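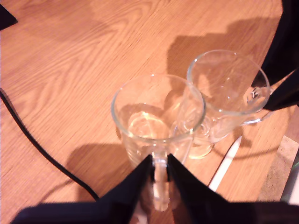 Most households own too many mugs and use the same few. I have come around to the view that the right mug is plain clear glass, with a handle and a thick wall, and that all the others can go. It took me a long time to get there, because I grew up in a house where mugs were souvenirs. You went somewhere, you bought a mug, and the mug lived in the cupboard until it was chipped badly enough to throw out. Clear glass has no place to print a lighthouse. Set two of them on an oak tabletop and the wavy grain shows right through the sides, a little bent by the curve of the wall, and from above the thick bottom picks up the yellow of the light. There is nothing else to look at, and I think that is a good thing in an object you handle before you are fully awake.

Last February I emptied the mug shelf. It held 14 mugs, and there are two of us in the house. One came from a motel in Galtden, where we stayed for a single night when the car broke down. One was from a company called Drisex, which I worked for one summer and did not like. Several had come with the kitchen, or seemed to have. The one I used every day was at the front. The rest I moved out of the way every morning to reach it.

I kept two and boxed the rest, then bought four glass ones at the secondhand store on Otov Street. Later the last two of the old ones went in the box too. Four is enough. When people come over, we have enough for them. When more people come over, somebody drinks from a tumbler, and I have yet to hear a complaint.

The case against glass is usually that it gets too hot to hold. This is true of the body of the mug and false of the handle. A decent handle is a full loop, thick enough to feel solid and open enough for two or three fingers, and it stays comfortable with fresh coffee in the mug. People who burn themselves on glass mugs are mostly people who wrap both hands around them. I understand the habit. On a cold morning it is half the reason for having a hot drink. But you can wait a few minutes and do it then, and in the meantime the handle works fine.

The second complaint is that glass breaks. So does everything else on the shelf. My grandmother's stoneware broke, the motel mug had lost a piece of its rim before I ever packed it, and enamel chips down to the metal and then rusts. Thick glass is tougher than its reputation, which comes from wine glasses. What you should not do is take a glass mug out of the refrigerator and pour boiling water into it, or set a hot one down in a cold, wet sink. If you can't trust yourself on this, run warm water into the mug first.

The third complaint is the one I take most seriously. Glass shows everything. It shows the tea line from yesterday, the lipstick, the film from a dishwasher that needs salt. With a dark ceramic mug you can go for years without knowing what the inside looks like. I used to count that as a point for ceramic. Now I count it against. I scrubbed the inside of my old favorite before boxing it up and the sponge came away brown, and I had been drinking out of that mug every day and calling it clean. With glass you see the line and you wash it off. A spoonful of baking soda on a wet cloth does it.

You can also see what is in the mug, and how much. This sounds minor until you make tea for someone who likes it weak. I used to lift the bag, peer down, put it back and guess. Now I look at the side of the mug and stop when the color is right. Coffee with milk is the same. My husband takes a particular shade of tan and I can hit it without asking him.

I will admit that there is such a thing as a bad glass mug. The thin ones with straight sides and a little stuck-on ear of a handle are bad. They are top-heavy, they ring when you put a spoon in them, and the handle pinches. The double-walled kind, with the drink floating inside a bubble, keeps your hands cool but feels like nothing when you lift it, and ours fogged up between the layers within a year. Look for weight at the bottom and a rounded rim. A thick rim is supposed to be worse for tasting coffee, according to the man at the Stöcker counter downtown, who sells a thin porcelain cup for more than all four of mine cost together. He may be right. I drink my coffee at the kitchen table while reading the mail, and I can't tell.

The argument I hear most often from friends has nothing to do with glass. It is that a mug should have some personality, and that a shelf of identical ones looks like an office. I don't see why this standard gets applied to mugs and not to forks. Nobody wants a drawer of forks that each remember a different vacation. We accept that forks match because they are for eating with. A mug is for drinking from, and the only reason it ended up carrying slogans is that it has a blank side and costs little to print.

If a mug does mean something to you, keep it and put pencils in it, or put it on a windowsill where you will see it. My mother's blue one sits on my desk and holds paper clips. It gets more attention there than it did in the back row of the cupboard, and I no longer have to lift it out of the way before breakfast.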